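Pre-purchase site and safety checklist: parcel sorting arm and storage shelving
Site: Urban parcel point, back counter
Completed by: Ilaria Fiore
Reviewed by: Stojan Petek
Date: 20 August 2026

Scope: checks to be closed before we sign for the Folludness bench arm. Status is OK, FIX or HOLD. A HOLD stops the purchase order. A FIX can run alongside it but has to come out of the same budget.

SECTION A. COUNTER

A1. Counter takes the arm base and the clamp plate. HOLD
Comment: Folludness wants a flat, rigid surface with the clamp plate set back from the front edge. Ours is wood and has never been load tested. Stojan to get the fixing drawing before anyone drills.

A2. Reach area clear of stored goods. FIX
Comment: The corner is narrow and the parcels wait on the same surface where they are scanned. One was hanging over the front edge at inspection. The arm can't be given that space until the waiting parcels have somewhere else to go.

A3. Scanner cable routed away from the operator and the arm. FIX
Comment: We scan by hand with a corded unit and the cable drops over the front of the counter. Price a cordless or fixed-mount scanner. Hudus has quoted $300 for the fixed mount, bracket included.

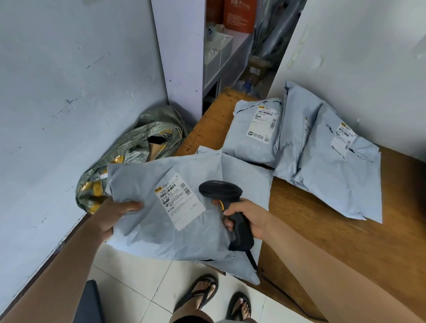 A4. Soft mailers can be gripped. HOLD
Comment: The demo at Clindon in May used rigid cartons only. Most of what we handle is soft plastic that wrinkles, and labels don't always sit square. Ask for a second demo with our own parcels. No deposit until we have seen it.

A5. Footwear. FIX
Comment: Flip-flops at the counter. Closed shoes for anyone working there from the day the arm is installed, and preferably now. Add shoes to the start-up budget.

A6. Floor and seating. FIX
Comment: Tile floor, fine to mark out. The padded chair next to the counter has to move outside the marked area.

SECTION B. SHELVING

B1. Shelves hold one type of goods each. FIX
Comment: Bottles, cloth goods and boxes share the black unit. The arm will not be picking from it in phase one, but the space is needed for parcels moved under A2.

B2. Nothing hanging over shelf fronts. FIX
Comment: Stack of folded cloths or bags sagging over the middle board and a sheet of paper hanging under it. Clear both. 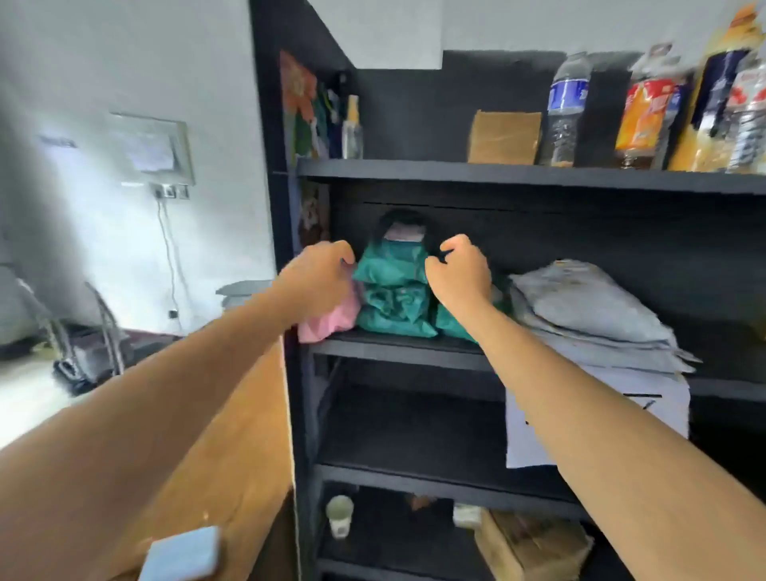

B3. Unit fixed to the wall. HOLD
Comment: Couldn't confirm without emptying it. If it isn't fixed, brackets go on before more weight does. Ilaria to check after closing.

B4. Power near the unit. HOLD
Comment: Switch plate and a small socket on the wall to the left, with a thin white cable running down. The arm controller needs its own supply. Electrician to quote — do not plan on sharing this one.

B5. Liquids stored away from the controller. FIX
Comment: There are bottles on the upper shelf and a water bottle at the back of the counter too. Move them before delivery.

SECTION C. BUDGET

C1. Guarding and floor marking included in the quote. HOLD
Comment: Listed as optional. We want it in the base price. Folludness puts it at $908 as a separate line.

C2. Training. OK
Comment: 6 hours on site, included.

C3. Service contract. HOLD
Comment: Call-out terms not in writing. Stojan to ask again.

C4. Contingency. OK
Comment: 15 percent held back, to cover the A and B fixes first.

Next inspection when A1, A4 and B3 have answers. Send quotes to Ilaria, drawings to Stojan.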